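About Stovley Linen Service

Stovley Linen Service washes, repairs and rents table and bath linen for inns, restaurants, salons and small clinics. We started in one half of a former feed store on Benavides Road and took over the other half six years later. We are still in the same building.

Catrin Phillips founded the company after running housekeeping at a lakeside hotel. She wanted a laundry that would pick up when it said it would and send back the same towels it took. She still sets the routes.

What we do

Most of our 138 accounts are on a weekly schedule. Each customer has a numbered bag and a standing order, which can be changed by phone until noon the day before pickup. Torn hems and loose seams are mended in our sewing room at no extra charge. Stained pieces are treated twice. If the stain stays, we call you before we retire the item.

Rental customers choose from white, cream and a few pale colors. There is no minimum contract. In June we added the Grudcombe route, so pickup now covers every town within 45 miles of the plant.

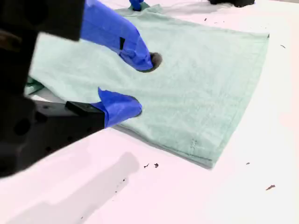
Mint-green towel on a white tabletop.

Household washing

We take household laundry at the front counter, priced by the pound. Comforters and rugs are priced by the piece. Please empty pockets and tell us about any allergies to detergent.

Working here

Openings are posted at the counter and on our Jobs page. New hires train in sorting, folding and pressing before they choose a station. Drivers need a clean license.

Stovley Linen Service
1163 Benavides Road
Counter entrance on the parking lot side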